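Selbst gedruckter Spielplan für Gruppenraum: Größe, Befestigung und Spielfiguren

Forum Spiel und Unterricht > Material und Herstellung

Bohdan Romaniuk
Eingestellt am 17. April 2020

Sehr geehrte Damen und Herren,

für den Sprachkurs Chinesisch der Begegnungsstätte Pronitz bereiten wir ein einfaches Laufspiel vor. Der Spielplan wurde auf Papier gedruckt und soll auf dem Tisch ohne Unterlage verwendet werden. Das Startfeld ist chinesisch beschriftet, die übrigen Felder tragen Zahlen. Als Figuren sind zylindrische Bausteine vorgesehen.

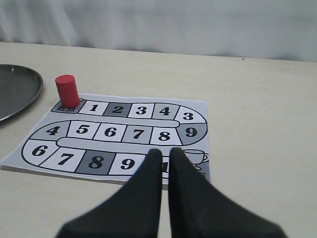 Spielplan mit Startfeld (起点) und rotem Zylinder als Spielfigur

Es wird um Auskunft zu folgenden Punkten gebeten: Ist der Zylinder für die Feldgröße zu breit? Er ragt vom Startfeld bereits auf das erste Zahlenfeld. Und wie lässt sich das Blatt gegen Verrutschen sichern, ohne dass Klebereste auf der Tischplatte verbleiben? Eine Laminierung wurde im Januar erwogen und wegen der Spiegelung unter der Deckenbeleuchtung zurückgestellt.

Mit freundlichen Grüßen
B. Romaniuk

Vitalii Maksymiv
Antwort, von der Redaktion als hilfreich gekennzeichnet

Sehr geehrter Herr Romaniuk,

maßgeblich ist das Verhältnis von Figur und Feld. Der Durchmesser der Figur sollte die halbe Feldbreite nicht überschreiten, sofern zwei Figuren auf demselben Feld stehen dürfen. Bei einem Feldmaß von 37 mm genügt ein gewöhnlicher Spielkegel. Sollen die Zylinder beibehalten werden, ist der Plan entsprechend größer auszudrucken. Bei einer Bahn in drei Reihen mit Kehren an beiden Enden empfiehlt sich das Querformat, damit die Zahlen in den Kurven lesbar bleiben.

Zur Befestigung: Auf glatten Tischplatten haben sich ablösbare Klebepunkte an den vier Ecken bewährt - bitte zuvor an einer verdeckten Stelle prüfen. Alternativ kann der Plan auf Graukarton aufgezogen werden. Mattes Papier spiegelt weniger als eine glänzende Folie. Grau hinterlegte Felder sollten hell genug gedruckt werden, damit sich die schwarzen Ziffern auch bei schwachem Licht gut abheben.

Trillness
Antwort

Wir verwenden seit 5 Jahren eine rutschfeste Schubladenmatte, passend zugeschnitten. Klebepunkte sind damit entbehrlich. Zu den Figuren liegen uns keine Erfahrungen vor.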